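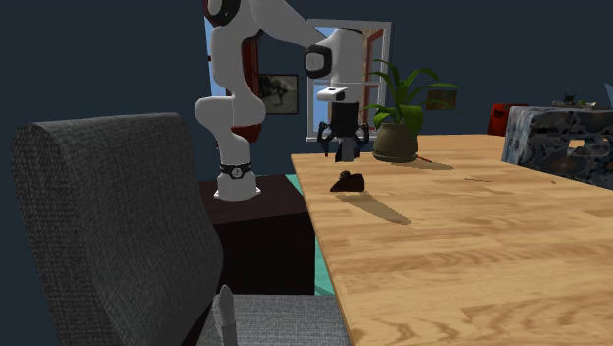
A white robotic arm over a long table, computer rendering.

My book club has read two novels this year and argued about 4 of them. The other two were finished only by Wenjie Lu, who reads everything, including the bit at the back about the typeface.

I'd like to speak up for the people who don't finish. We are always treated as a problem to be managed. The Trumley library sends out a sheet of discussion questions in September, and every one of them assumes you got to the end. "How did your view of the mother change after the fire?" Well, I didn't know there was a fire. I do now, thanks.

Last time we did Drimness, a family saga with a map, a family tree and a great deal of peat. I stopped at the second funeral. Doaa Tazi stopped before the first, and she had more to say than anyone. She wanted to know why the sisters never spoke at meals, and whether a writer can make silence interesting for that long. It was the best half-hour we've had. Then somebody explained the ending and we all went quiet and looked for our coats.

A book you give up on has still done something to you – it has bored you, or annoyed you, or reminded you of your uncle. Those are opinions, and you came by them fairly. I'd sooner hear why a neighbour threw a book across the room on page 40 than listen to her favourite theme.

So drop the printed questions. Ask people where they stopped, and why there, and let the finishers go last. Wenjie objects to this and has said so by email, at length. I got most of the way through it.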